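Grip-force fault halts desk-cleaning robot trial at Dradia offices 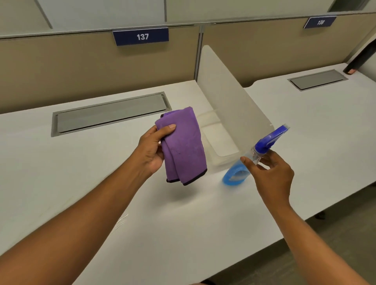 Cloth and spray bottle held at desk 137. The trial covers the wiping of shared workstations.

A trial of desk-cleaning robots at the Dradia office building has been suspended after a fault in the grip control of one machine caused it to crush a spray bottle and release cleaning liquid across two workstations. Dradia confirmed the suspension on June 23, 2021. There were no injuries.

The machine is one of two supplied by Egilsson, which builds two-armed service robots for offices and clinics. Both had been working evening shifts on the open-plan floors since May, spraying and wiping desks after staff had left. The second machine was not involved but has been withdrawn as a precaution.

According to an incident note circulated to tenants, the robot had picked up a full bottle by the neck and was moving it into the spraying position when the right gripper began to close beyond its set limit. The force limit for plastic bottles is 100 newtons. The log shows a peak of 230 newtons before the joint controller tripped and cut power to the arm.

By then the bottle had split below the collar. Liquid ran over the desk surface and into a cable tray, where it reached a socket strip. The breaker for that row opened and the desks lost power until the following morning. One docking station has been written off.

Egilsson's service lead, Ashton Ruddock, said the cause had been traced to a force sensor in the wrist, which had drifted after a software update. The update changed the order in which the sensor was zeroed at start-up. If the arm was already holding an object when the routine ran, the load was stored as zero and every later reading was too low.

"The controller believed it was holding the bottle lightly and kept closing," Ruddock said. "The trip that stopped it works on motor current and does not use the wrist sensor. It did its job, but it is set high and it acted late."

The fault had not appeared in earlier testing. Egilsson ran 696 grip cycles on the updated software before release, all of them begun with an empty gripper. On the night of the incident the robot had been paused with the bottle in hand while a member of staff collected a bag from a nearby desk. It was then restarted from the control panel instead of being resumed, and the zeroing routine ran with the bottle still held.

Tipene Stubbs, who manages the building for Dradia, said the operating instructions did not make the difference between the two commands clear. Night staff had been using either one. The panel has since been relabelled, and the restart command now asks for confirmation that both hands are empty.

The spillage has also raised questions about the desks. The cable trays have hinged lids but are not sealed, and the original risk assessment treated liquid as a minor hazard on the basis that only a fine spray would be used. It did not consider the loss of a whole bottle. Stubbs said the assessment was being rewritten and that socket strips under the trial desks would be moved to the underside of the worktop.

Bastex, which holds the cleaning contract for the building, has taken the work back in full. Its site supervisor, Man-sik So, said the desks were being done by hand with the same cloths and the same liquid, and that cleaners had been asked to apply the spray to the cloth and keep it off the worktop near the trays. Some of the earlier shift hours given up for the trial have been restored.

Egilsson has issued a corrected version of the software to all customers using the same wrist unit. It will not run the zeroing routine unless the gripper is fully open, and it compares the wrist reading with motor current throughout each grip. A difference between the two will stop the arm – at a lower level than the present trip – and leave the gripper in its last position. Customers have been told not to restart any machine while it is holding an object until the new version is installed.

An independent check is being carried out by Grinonix, a test house that had no part in the original approval. Its engineer, Angus Rewi, said the work would include starts with full, half-full and empty bottles, and with the machine stopped part-way through a lift. The damaged gripper has been sent to the firm with its sensor still fitted.

Dradia has not given a date for the trial to resume. Stubbs said the decision would depend on the Grinonix report and on completion of the socket work. Staff whose desks lost power can claim for damaged personal equipment through the building office.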